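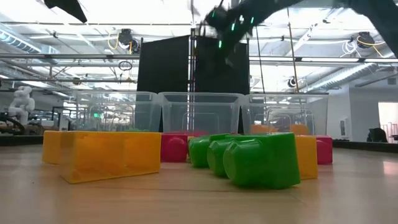
Builder wants to add a materials surcharge after we signed a fixed price. Is that allowed?

slateandgravel
12 comments

We are having a two-room extension built on the back of our house outside Crichton. We signed with Forden Building in December. The contract says "fixed price" on the first page and gives one total for the whole job, labor and materials together. We paid a deposit of $3000 when we signed, and the rest is due in stages as the work gets done.

The foundation is in and the walls are up to the window sills. Last week we got an email from the office saying the price of the roofing we picked has gone up and they need to add a surcharge. The roofing is Prirodach metal sheets in dark gray. The email asks for $795 extra before they place the order. It says prices have been going up everywhere this year and all their customers are being asked to share the cost.

I went back and read the contract. It is six pages, and most of it covers insurance, access to the site and who pays for the dumpster. On page four there is a line that says "Prices for materials are held for 35 days from the date of signing. Builder reserves the right to review after this period." I did not notice that line when we signed, and it was not pointed out to us.

What I don't understand is how a price can be fixed on page one and open to review on page four. Which one counts? I also don't know if "review" means they can just charge us more or if we have to agree to it. They did not start work until well after the 35 days had passed, and the delay was theirs (they were finishing another job).

I would like to keep a decent relationship with them. The crew is good and the work so far looks fine to me. But $795 is real money for us, and I'm worried that if we pay it there will be another email for the windows, then the flooring, and so on. We have a small reserve that was supposed to be for things like bad soil, and we already used part of it on a drain.

Has anyone been through this? Do I need a lawyer for an amount this size?

Shared 8 times

plumbline_77
41 people found this helpful

You have two parts of the contract that don't agree very well, and that is common in small building contracts. A lot of builders take a form they used years ago and paste in a new line when prices start moving. I ran estimates for a contractor for a long time and saw it happen more than once.

I'm not a lawyer and rules differ by state, so treat this as general information. When a general statement like "fixed price" sits in the same contract as a more specific line about materials, the specific line often gets some weight. Unclear wording, on the other hand, is often read against the side that wrote it, and they wrote it. The word "review" does not say "increase." It does not say how much, how it would be worked out, or what happens if you say no. A proper escalation clause says all of that. It names the materials, gives a starting price, sets a threshold and says what proof the builder has to show. Yours has none of those things.

The delay matters too. If the start date was in the contract and they missed it because of another job, then the price hold ran out while you were waiting for them. Look for a start date or a start window in those six pages. If there is one, mention it when you write back.

Before you argue about who is right, ask for the paperwork. Write to the office and ask for:

- the supplier's quote for the Prirodach sheets that they used when they priced your job
- the supplier's current quote for the same sheets and the same quantity
- a note of how they got from the difference to $795

You may find that part of the $795 is their markup on the increase. Plenty of builders add 20 percent to materials as a matter of routine, and they apply it to the increase as well without thinking about it. Even if you end up agreeing to pay something, you should be paying the supplier's difference only. Some will drop the markup as soon as you ask.

If you reach a deal, have it written up as a change order that both of you sign. It should state the amount and say that all remaining materials are now at a firm price to the end of the job. That takes care of your worry about the windows and flooring. Don't pay on the strength of an email, and don't pay in advance of the order unless the contract has you paying for materials that way.

As for a lawyer, a full dispute would cost more than the surcharge. One paid consultation to read the six pages could be worth it, mostly because of what is still left to buy. Your state may also have a contractor licensing board or a consumer office that will tell you for free what a home improvement contract has to contain.

Keep making the stage payments that are due and not in dispute. If you hold those back over the roofing, you give them a reason to stop work, and then you are the one in breach.

ridgecap
6 people found this helpful

Don't pay it. Fixed means fixed. They took the risk when they gave you a price, and if steel had gone down they would not be sending you money. Same thing happened to my brother-in-law, he said no and they did the work anyway.

two_coats
17 people found this helpful

The first answer is right about asking for the quotes. I would add that you can look at a different roof.

We had the same problem with a garage. The sheets we wanted had gone up and the builder could not hold the price, so we asked what else the supplier had in stock. We ended up with Altis panels in a similar gray, at the original allowance. They were a slightly different profile. It took one phone call and a signed change order.

Things to check before you switch:

If your permit drawings name a product, the building department may want a revised sheet. Ours did not care as long as it was metal with the same pitch, but ask first.

The warranty will be different. Get the new one in writing before the order goes in.

If the extension roof meets the old roof, make sure the flashing still works with the other profile.

Also ask when they plan to order the windows. If that order has not been placed, ask them to place it now. Ours sat on the list for weeks and the quote expired in the meantime, and we had to go through the whole conversation a second time.

3 replies hidden
Shared 2 times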